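November, counter fit-out, Altavano unit -- notes after the morning session
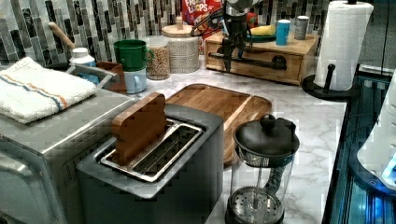 Counter at 10:40, left-hand end. Toaster with the wooden slice in the left slot, board and press behind and beside it.

Purpose of the session: fix the positions of the loose items on the breakfast counter so that the layout can be repeated from the sheet without asking anyone. Hegde layout sheet used as the base, two changes to it, both listed further down.

**Toaster.** Two-slot, dark gray body, lighter top plate. Stays at the front. Slot liners are bright metal and show every crumb, so the wooden slice is to be used for all fit checks and no real bread goes near it. Slice seated upright in the left slot, rounded end up, right slot left open. The wire guard can be checked from above through the open slot. Slice dimensions still to be taken with the calipers; the value on the Hegde sheet was for the old slice and should be struck out.

**Steel appliance, left.** Keep the full side clearance from the toaster. Striped towel goes on top, folded, for layout only. It comes off before anything is plugged in.

**Cutting board.** Bamboo, raised rim, flat on the counter behind the toaster. Tried it first on its long edge against the tile. It slid forward twice on the marble pattern top, which has very little grip. Laid flat it does not move, but it uses depth we had meant to keep for the back row. Accepted. This is change one.

**French press.** Right of the toaster, in front of the board. Glass, so it goes down last and comes up first. Filter disc sits at the base. Mimard spare carafe is in the cupboard under the sink if needed, still in its sleeve.

**Back row.** Mugs stacked, green on pale blue. Then the grain jar, then the tall canister with the wooden lid, cereal box behind the canister. Small wooden box stays toward the left, next to the dish rack. Sheet had the mugs side by side; stacking them frees enough width for the jar to stand clear of the canister. This is change two. Stack is stable but the handles should be turned the same way, and the sheet ought to say so.

**Drawer unit.** Single drawer, black bar handle, right-hand end. Sarkach quoted the runner travel at 305 mm. Not measured here. Pull the drawer fully and confirm before the value goes on the sheet.

Setting time for the whole counter from a cleared surface, working from the sheet: 47 minutes. Too long. Most of it went on the back row, reaching over the board. Next time set the back row first and the board after it, then the toaster, then the press. Expect up to 2 repeats before the order settles.

Open items:

- caliper the wooden slice, length and thickness
- drawer travel, as above
- non-slip pads for the board -- check stock before ordering
- mark the toaster feet positions with low-tack tape
- reissue the Hegde sheet with both changes and the new setting order

Tile wall wiped down at the end. Grout lines at the left end need a proper brush, cloth does not reach into the vertical joints.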